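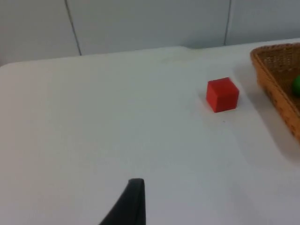 Cuaderno del taller de encuadernación, Vollport
Mayo 2020

Cola de almidón, segunda prueba

Empiezo página nueva porque la anterior quedó con manchas de cola y no se lee bien. Apunto todo en español para que Emília pueda seguirlo cuando yo no estoy. Si hay faltas, que me las corrija en el margen, como siempre.

El problema sigue siendo el mismo: el lomo del libro grande de Clillel se abre en la parte baja cuando se llega a los últimos cuadernillos. La cola que preparé la primera vez era demasiado líquida y entró en el papel, no se quedó entre el papel y la tela. En el cuadernillo de prueba se ve una línea oscura junto al pliegue, de 4 milímetros. Esto no puede pasar en el libro verdadero.

Preparación de hoy:
- almidón de trigo, 22 gramos
- agua destilada, 205 gramos
- remojo del almidón en una parte del agua, toda la noche
- cocción a fuego bajo, removiendo siempre en la misma dirección

Matúš Polák me escribió que la dirección no tiene ninguna importancia y que es una costumbre de su maestro. Puede ser. Yo la mantengo para que las dos pruebas se puedan comparar.

La cola se puso transparente más tarde que la primera vez. La retiré del fuego cuando caía de la cuchara en trozos y no en hilo. Después la dejé enfriar tapada y la pasé por el tamiz dos veces. La primera pasada dejó grumos pequeños, la segunda ninguno. El color es bueno, un blanco un poco gris.

Aplicación

Usé el pincel redondo, no el plano. Con el plano cargo demasiado en los bordes y luego tengo que limpiar. Puse una capa fina en el lomo del cuadernillo, esperé hasta que perdió el brillo y puse otra. Encima el papel japonés, cortado con la fibra paralela al lomo. En la primera prueba lo corté al revés - error mío, estaba anotado y no lo miré - y por esto se arrugó. 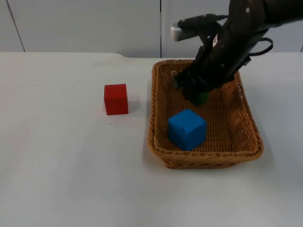
El peso tiene que ser menor que el que usamos para las tapas. Con la prensa cerrada del todo la cola sale por los lados y en el centro queda poca. Dejé solamente una tabla con dos pesas pequeñas y papel siliconado entre medio. Mañana miro si la tabla ha dejado marca.

Tela: la de Candier encoge más de lo que esperaba. Mojé una tira, la dejé secar sin tensión y perdió 2 milímetros de largo. La tela de Chong casi no cambia, pero es más rígida y en la charnela hace un pliegue feo. Para este libro prefiero la de Candier, lavada y planchada antes de cortar. Hay que pedir más, el trozo que queda no llega para las dos tapas.

Dudas para hablar con Emília Mikuš:

¿Ponemos un fuelle de papel en el lomo? El libro pesa mucho y se va a consultar abierto sobre la mesa. Con el fuelle la cola no trabaja tanto y el lomo abre mejor. En contra: cambia un poco la forma original, y el cliente pidió que se note lo menos posible.

¿Conservamos las guardas? Están rotas en la esquina pero el papel es fuerte. Yo las repararía con el mismo japonés, teñido. El tono que hicimos para el atlas quizás sirve, hay que probarlo con luz de día.

Otra cosa. El bote de metilcelulosa del estante de arriba no tiene fecha. No lo usé. Por favor, quien lo abrió que escriba el día en la tapa, también si queda poco.

La cola de hoy está en la nevera, en el tarro con etiqueta azul. No congelar. Si huele ácido se tira y se prepara de nuevo con las mismas cantidades. El libro no se toca hasta que el cuadernillo de prueba esté seco y lo hayamos abierto varias veces hasta el final.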